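Project report: Warning messages about fake prize calls in Dundell
Course work, group 4, Taipe College

1. Background

In our town many people receive a call that says they won a prize from a shop named Korneck. The caller then asks for a small fee to send the prize. We wanted to know which warning text people remember best.

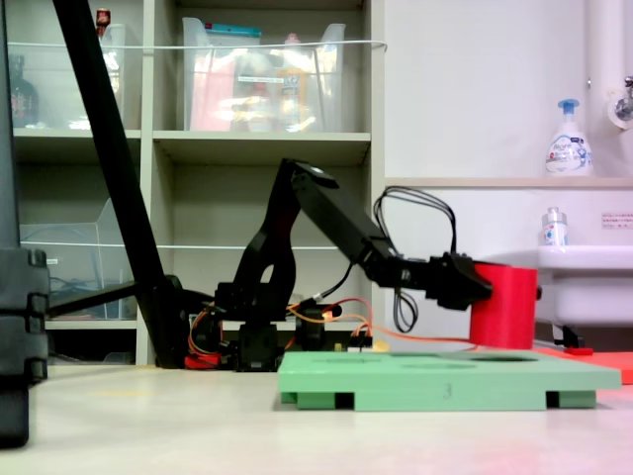
2. Method

We wrote two warnings, one short and one long. The Clolness housing office let us put them in its monthly letter, and 634 homes received it in March. After one week we telephoned 70 of them and asked what they could remember.

3. Results

The short warning was remembered more often. Older persons told us that the long one looked like an advertisement, so they did not finish it.

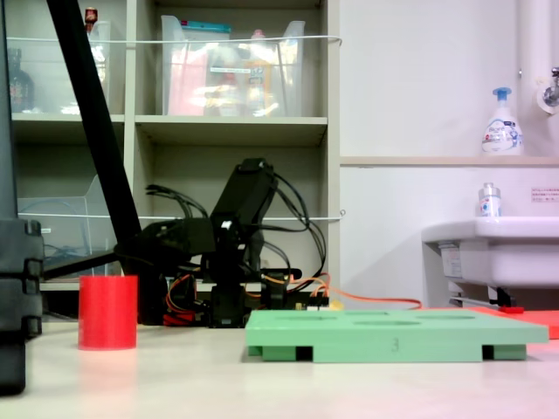

One family had already paid the fee two times before our letter came. We gave them the number of the bank. Our sample was small, and we did not reach people who work at night.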